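Skiken 934 Wire Grid Basket

Rectangular open-top storage basket in dark metal grid wire
Category: Storage / Baskets and Bins / Wire

The 934 is a rectangular basket for small household items: toys, bath things, packets, cleaning cloths. It stands directly on a floor, shelf or bench and needs no frame or runners. The thin wire keeps the weight down and lets the contents be seen from the side, so a label is optional.

Construction

Walls and base are welded from a single gauge of metal wire. The finish is a dark powder coat, applied after welding so that the joints are covered. Cut ends are turned under at the rim. Small burrs can remain at the base corners - file them or fit the corner caps before use on a painted shelf.

Specifications

Item number: 934
Shape: rectangular, straight sides
Rated load, evenly distributed: 5 kg
Carton quantity: 5
Corner caps: sold separately, bag of 300
Assembly: none
Cleaning: damp cloth, mild soap, dry before storing

Loading

Place soft and rounded items against a side wall first and fill toward the middle. Items smaller than the grid opening will drop through and should go in the Zakenthorpe liner, which sits flat on the base. Do not hang the basket from its rim wire. For shelf use, the full base must be supported.

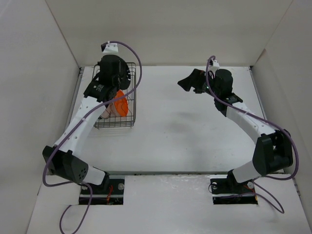

Can the basket be used in a bathroom?

The coating tolerates normal humidity, but standing water at the welds will cause rust in time. Wipe the base dry and keep the basket out of the shower area.

Ordering

Stocked at the Hamden warehouse. Full cartons ship on Friday; single baskets are sold through Selvanayagam stores only. Trade accounts: Olga Barrientos. Replacement caps and liners: Yogesh Dwivedi. The previous version had a lighter rim wire and does not accept the current liner.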